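Two Days at the Pruletti Photo Fair
06/03/2024

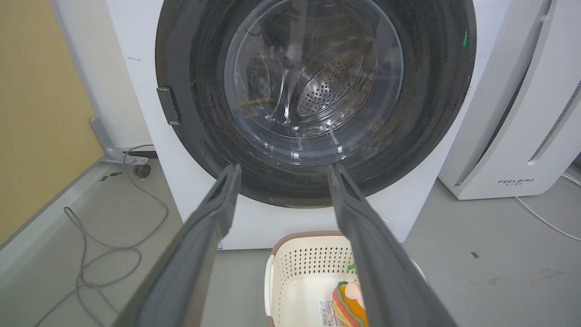

Getting in

I paid 26 dollars for a day ticket and another 5 to check my bag, which you have to do if it's bigger than a lunch box. I carry two bodies and a long lens. Read the bag rules before you go, as they are on the last page of the PDF and nowhere on the posters.

The fair takes up one hall and a hallway. The website promised 62 exhibitors. I had the floor plan in my hand and I still think that number includes both coffee stands and the people selling phone cases by the restrooms. Last August's fair had the hall next door as well, and it showed.

The Eko stand

Eko had the biggest stand and the longest line, all for a mirrorless body that picks your exposure, your focus point and, if you let it, your moment. You hold the button down and it throws away the frames it doesn't like. The rep told me it saves working photographers hours a week. I asked if I could see the frames it had thrown away. He said that was coming in an update.

I shot the juggler they'd hired for the purpose. Focus was quick and stuck to his face even when he turned, I'll give them that. But he was under four softboxes against a plain gray wall, and I don't know many cameras that would have trouble with that. I asked to take it out into the hallway, where the light is terrible and people walk in front of you. No, it was on a cable.

The grip is good. Better than the one I own.

Skimia and the print question

Skimia makes paper, and I went in wanting to like them. Their new matte stock is supposed to hold deep blacks without that chalky look. The samples on the wall were lovely, every one of them a snow scene or a portrait in soft light. When I asked for something dark, a night street, a barn interior, anything, the woman dug through a drawer and found one. The shadows were fine. Not what the banner said, but fine. I took home a sample pack of 3 sheets and will run my own files through it before I say more. At their prices I'd want you to do the same.

Chaturvedi, the used counter

This is where I spent most of my second morning. Chaturvedi sells secondhand lenses and had two long tables of them, priced with little stickers, some of which had been changed more than once. I looked at an old 85 that was marked "clean." There was haze in the rear group that you could see with the flashlight on a phone. When I pointed it out the price came down before I'd finished the sentence, so make of that what you will. Bring a flashlight, and bring your own body to try things on. They were perfectly nice about it.

I did buy a set of extension tubes. They work.

The talk

Duygu Yurt was the one name on the program I'd have crossed town for. She photographs ferry crews and has kept at it for years, and the slides she opened with, engine rooms and men asleep on life jackets, were the best pictures I saw in two days. She talked about going back to the same boat until the crew got bored with her. Then a sponsor's logo came up and we had a long stretch on cloud backup. I don't blame her, somebody has to pay for the room, but the listing said "an hour on long-term projects" and we got maybe half of that.

The questions were mostly about which lens she uses. A 35, if you were wondering. One student asked how she gets permission to be below deck, and she gave a proper answer: write to the company first, then the captain, and bring prints on the second visit. I wrote that down.

Portfolio reviews

Sold out before the doors opened, at least according to the desk. I walked past the review tables twice and saw empty chairs both times. If you want a slot, ask again after lunch.

Would I go back

For one day, on a cheaper ticket, with the used tables first and the talk second. The organizers say next year will be bigger and will have the second hall again. I'll wait for the floor plan.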